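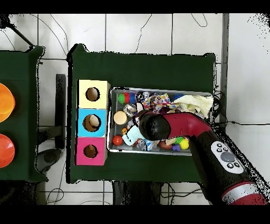 Slide 1. The mixed tray, with the pink, blue and yellow boxes alongside

Good morning, and thank you all for coming in so early. (Wait for the coffee line to settle.) I'm going to talk for a little while about toy trays, a subject dear to my heart, and I promise to leave time for questions.

When we started the toy shelf at Gandlow we had 200 loose pieces and one very deep bin, and everything small sank straight to the bottom. By January we had 392 pieces, bless our generous families, and the bin had become a kind of well. So we went over to shallow trays, with a bit of everything in each. Balls, cloths, something spiky, something see-through.

Ask the room: what would your hand go to first? Let them call out. Somebody usually wants the glittery ball, and I can't blame them.

Next, say a word about boxes with a round hole in the top. Children love to post things, and a cloth can keep a toddler busy for ages. 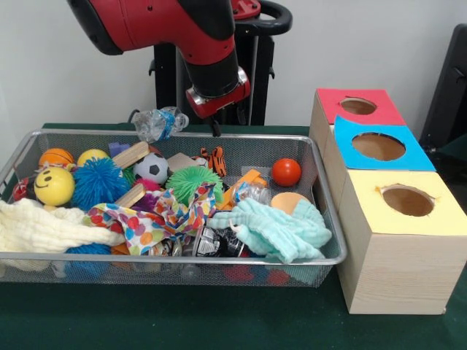

Slide 2. Wire basket: smiley ball, soccer ball, wood blocks, cloths

Textures here. Point out the fuzzy pink ball and the polka dot fabric near the front, then pass around the bag of samples. Nearly 38 swatches in there, please send it back up the aisle!

Take 8 minutes for questions, then hand over to the Odlow group.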